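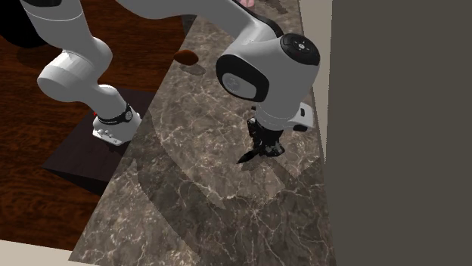
Did the record attempt happen this quarter?
It was postponed to March, after the measuring rules changed and the longest fingernails in the program lost a thumb.

Progress report to the Draltiso Fund
Human Oddities and Long-Standing Records program, second period
Prepared by Serena Lo Presti, program lead

When you gave us the grant, we promised to find, measure and properly record people who have spent a good part of their lives growing, collecting or balancing something for reasons they are tired of explaining. We're now past the halfway mark and have met most of our targets. The rest are covered under Problems, which is the longest part of this report, as it was last time.

Numbers first
We received 3,409 claims through the public form. Of those, 1,096 came with enough detail to follow up. The others included a great many dogs whose owners believe them to be the world's smartest, a category we don't run and have now said so in bold on the form. (Claims for smartest dog went up the week after we did that.)
We have completed 11 full home visits with measurements, a signed statement and a recorded interview. The target for the whole grant is 20.

Fingernails
Renzo Sala of Morelli has not cut the nails on his left hand since he was a teenager. He sleeps with the arm propped on a bolster, opens jars with his knees and has strong opinions about revolving doors. We had booked the town hall in Morelli and invited the local paper when, on a Monday, he caught his thumbnail in the car door and lost most of it. He took it better than we did. The nail is in a cookie tin in his kitchen, and he'd like it counted.
Under our old rules it would have been, as they said nothing at all about whether a nail had to be attached. The new rules say attached. Mr. Sala has filed an objection, which I'm required to mention, and has asked me to add that the other four are doing fine.

Beards and hair
Two visits done in Condov. The first beard was shorter than claimed, and its owner blamed the tape. We measured again with his tape and got the same result, and he then blamed the weather. The second was every bit as long as he said. He keeps it rolled up under his shirt in a cotton bag sewn by his sister and washes it in the bathtub, which takes most of a morning. His interview runs to nearly three hours, and a good part of that is about drains. We think it's the best thing we've recorded so far.

Collections
The napkin collector in Nenen claimed 800 different paper napkins and had 800. I checked all of them over two days, wearing gloves at her insistence. I'd like it noted that this is the only claim in the program so far to come out exactly as stated. She has since written to say she has found another.

Problems
Travel took more of the budget than planned. People who devote their lives to an unusual thing tend to live at the end of a road, and the bus to Nenen runs twice a day, once in each direction.
We are behind on transcripts. The interviews are longer than we allowed for, and several of our subjects have asked to read theirs before we file them. One sent his back with extra pages.
The balancing category has no confirmed entries. Our one serious candidate stands eggs on end, and he has asked us not to come while he is being watched. We're working on how to do that.

Money
Spending is within the total but not within the lines. We ask your permission to move what's left under Events to Travel, keeping back enough for the town hall in March. The hall kept our first deposit. They were very polite about it.

Next period
Nine more home visits, four of them already arranged. The Morelli event, with Mr. Sala measured on four fingers and his objection heard beforehand, at 10 a.m., so that lunch isn't affected. Transcripts brought up to date. A ruling on the cookie tin.

Receipts and the revised measuring rules are attached. The tape measure on the first receipt was bought twice, and the second one is the one we use.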